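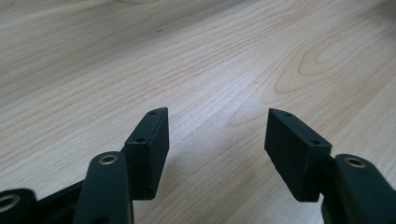 Folding towels on a table: which top is easiest?

skarska_lane
We fold for a guest house, 300 towels in a busy week. One table has a light wood-grain top, the other is white. I find the wood-grain one quicker, but my colleague wants everything done on the white. Does anyone have a preference?

plastar62
White. You spot fluff and stray hairs straight away.

begay_t
Disagree. White shows every mark and you end up wiping it all day. Ours was white and we changed it in April.

plastar62
You should be wiping it anyway.

skarska_lane
We do wipe it, morning and after lunch. It's the folding I'm asking about. Blue towels are easy enough to line up on white.
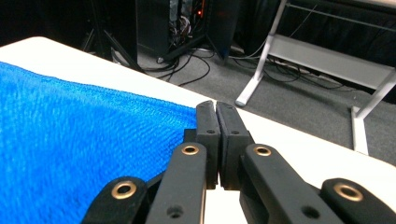
The trouble comes with the white bath sheets, where I lose the edge and have to go back and square up the corners. On the wood grain I can see the hem.

korik
Same here with white on white. I did hotel laundry for years, 200 bath sheets a shift, and always asked for the darker table. For coloured towels I don't think it matters.

begay_t
Height matters more than colour. Ours was too low and my back was bad by three o'clock.

plastar62
Fair point on height. Still white for me.

skarska_lane
Both are the same height, so I'll do the bath sheets on the wood grain and leave the blues on the white. Thanks all.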